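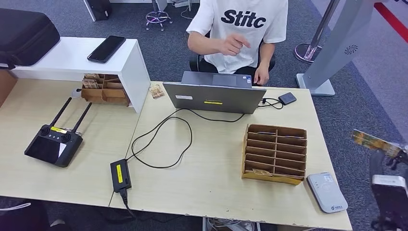 Hello again from the robotics club, and sorry this one is landing in your inbox a bit later than usual. August 2020 has been a strange month to run anything that involves people sharing a desk, but we're still going, just in smaller groups and with a lot more messages flying around in between.

The big news is that the card sorting project finally has a name. We're calling it Pliravau, which won the vote after a long and slightly silly argument, and no, it doesn't mean anything. The idea hasn't changed since I first wrote about it in March: the arm picks up a card, works out which group it belongs to, and puts it in the right slot of a cardboard organizer. Sounds easy! It has eaten most of my summer.

Part of the trouble is that cards are thin and floppy, and a gripper that's happy with a block of wood will bend a card in half without a second thought. We had a run of sad, creased ones early on. These days we hold the long picture cards close to one end and come in much slower, and the crease rate has dropped to something I can live with. The slots are the other headache. They're narrow, the openings are all the same color as the box, and if the organizer gets bumped even a little then everything after that is off. I've started sticking mine down with tape before every session. Please do the same with yours, and please peel the tape off gently afterward, as we don't have a pile of spares.

For those who like numbers (I know who you are), we've now logged 2,264 tries at placing a card. Of those, 1,174 ended up in the right slot and 1,290 were recorded in the second round, after we changed the approach speed. So we're a bit over half way to good, if you're in a generous mood. Another 124 tries are sitting in a separate folder waiting for somebody to look through them – the log stopped writing partway and I don't want to throw them in with the rest until we know what they are. If you have a quiet evening and a laptop, that would be a huge help, and you can do it from home.

We're also trying the sorting with a person across the desk giving directions, which is my favorite part so far. You point, you say what you want, and then you wait. It's much harder than it sounds to keep your hands still while you wait! Everybody wants to reach over and help.

A few bits of housekeeping. The Clomow group is taking the early slot next month and the Prajapati group has the late one, so swap between yourselves if that doesn't suit and just let me know. Chargers need to go back in the box they came from. If your laptop is staying on the desk between groups, put a label on the lid.

We're hoping to take Pliravau along to the Cirnness student showcase if it goes ahead. I've asked for a table near an outlet and will pass on the details when I get them. In the meantime, send me your slot preferences and keep your old picture cards, bent ones included – we can use them for practice.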